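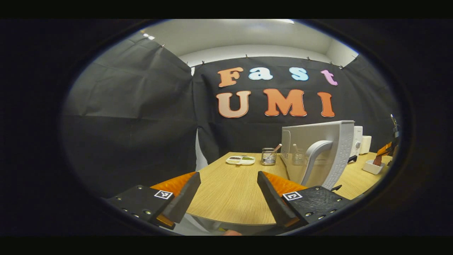
Grokstead Household Circle Newsletter, Issue 10, page 15

The one-desk kitchen: I remain to be persuaded

Marijke Nijs has been telling us since the spring that most people could do without half their kitchen. Her argument, for those who missed it in the last issue, is that a decent desk, a socket and a couple of appliances will see a single person or a couple through nearly every meal, and that the fitted kitchen is a habit we have been sold. She put her desk where her mouth is in August and set the whole thing up in the hall, in front of the black cloth with the big coloured letters on it. I was asked to write it up, I suspect because I had been rude about the idea at the meeting before.

I will start with what I liked. The desk is a handsome thing, pale wood with a fine grain, and it made everything on it look better than it would have on my own worktop. The compartmented tray is a good idea too. Marijke swears by it for anything you would normally leave out in four different saucers, and the little portions of dark and green food sat in their sections without running into one another. I went home and bought a tray like it in Musstead, which I have not told her until now.

After that we part company.

My first trouble is the size of the machines. The silver-grey one with the perforated side takes up a good deal of a desk, and its curved handle loops out in front of it, so there is the handle to allow for as well. Behind it goes the white one with the dial. If you want to turn a dial you have to get at it, and I do not care to reach past one appliance to work another, particularly with a glass bottle standing just in front. Marijke says you learn where your elbows are. I have had mine for a long time and I would still rather keep the bottle somewhere else.

Then there is depth. The desk in my spare room is 600 millimetres from front to back, the same as my worktop, so on paper there should be no difference. But a worktop has a wall behind it and cupboards above, and what you aren't using goes up there. On a desk it goes further along the desk. I tried Marijke's arrangement at home for 10 days, with my own toaster oven and kettle standing in for hers, and by the end the chopping board was on the windowsill and I was buttering bread on my lap.

Crumbs are another matter. I said this at the meeting and was told I was fussing. A kitchen surface is made to be wiped down with whatever is under the sink. Bare wood wants a bit more thought, and I have no idea what is on Marijke's desk by way of oil or varnish, as I never got a straight answer. Murray McPhee, who used to restore furniture, says any finish will do if you mop up at once. Murray does not cook.

On the jar I am undecided. A clear glass jar with a wooden stick or spoon handle poking out of the top looks very homely, and if it is a spoon it does save hunting for one. It also means there is no lid on. For something you will finish in an afternoon that's fine - for anything meant to last the week I would want it shut. Zuzanna Kalinowski tells me her grandmother kept one open on the table all year and they all lived, and I can't argue with somebody's grandmother.

Cost is where the one-desk people are on firmer ground, and I'll give them that. Ngaio Dunstan was quoted £930 to replace one run of units and a worktop at her flat, and that was before anybody mentioned the tiles. You could buy a second-hand desk and a couple of appliances for a lot less. But the comparison only holds if you have no kitchen to begin with. Most of us have one already. It may be ugly and the drawer may stick, but it's paid for, and it has a tap. I asked Marijke where the washing-up happens in her scheme. It happens in the kitchen.

Coralie Katene has asked me to add that the idea makes more sense for people in one room, students especially, or anyone whose kitchen is out of action. I agree with that. When we had the floor up I would have been glad of a proper desk and a tray with compartments, instead of the ironing board. If the claim were "this will get you through a bad month" I would sign up to it today.

Marijke has a right of reply and will be using it in the next issue. She is also willing to lend out the tray (wash it before you return it, please) and to show anyone her list of meals, which runs to two sides and has rather a lot of soup in it. Those wanting to try a desk at home should measure the depth of their appliances with the handles on, and the length of the flexes too.

Letters for or against to the usual box by the hall door. Please write on one side of the paper only.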